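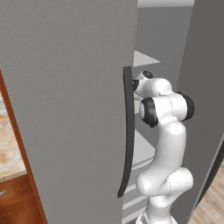
Notes from the Lundness open day - robot manipulation unit, handout 3

Typed up fast from my scribbles, will fix later. Read before lab, bring a copy.

Who/where: Lundness lab, upstairs demo room, afternoon session. Host was Valentin Leclerc. He ran the fridge task on the big screen, all in simulation, and talked over it. Real arm next door but we only got a short look at the end.

The task. Open a fridge door with one arm. Sounds dull. Leclerc's point: doors are hard because the hand doesn't get to choose its path. Once you have hold of the handle, the hinge decides where you go. Handle moves on an arc, so the hand has to follow the same arc, and the wrist has to turn as the door turns.

Stages as he gave them:
- approach: get fingers in behind the handle, not just near it
- hook or grip (hook = less force, slips easier)
- crack the seal, short strong pull
- swing: slow, follow the arc
- let go or switch to pushing from the inside

Long bowed handle is kinder than a knob, more places to grab. BUT where you grab matters for reach. Grab high and the elbow may end up somewhere awkward later in the swing. He asked us to work out elbow position BEFORE looking at the replay. Most of us got it wrong.

Collisions. Arm between the door and the fridge body is the worst place for it. Shelves on one side, door on the other, elbow sticks out. Planner (theirs is called Trerkico) checks every link, not only the hand. I missed how often it re-checks, ask if you care.

Sim numbers: 944 runs of the door task in the batch he showed. 2 kitchen layouts. Didn't write down the success rate, sorry, he went past that slide quick. He did say most failures came at the swing stage, handle slips off the fingers.

Sim vs real: the seal. Simulated door has no rubber gasket unless you add one, they fake it with extra resistance for the first bit of the swing. Friction on the handle also a guess. They vary both between runs so the policy dosen't get used to one door.

Q from the back: why not just pull harder? A: real fridge tips or the arm faults out. Force limit is set in the controller, leave it alone in lab!!

For lab (groups of 2):
1. Sketch door from above, hinge + handle + arm base.
2. Mark the handle path from closed to fully open.
3. Pick a grasp height, say why.
4. Find where the elbow gets too close to somthing.

Reading: the Wonuneck notes on hinged objects, first half only. Leblanc chapter is optional, heavy on math.

Sketches due at start of lab. Pencil is fine.

Questions about this handout: ask at the course desk | Back to top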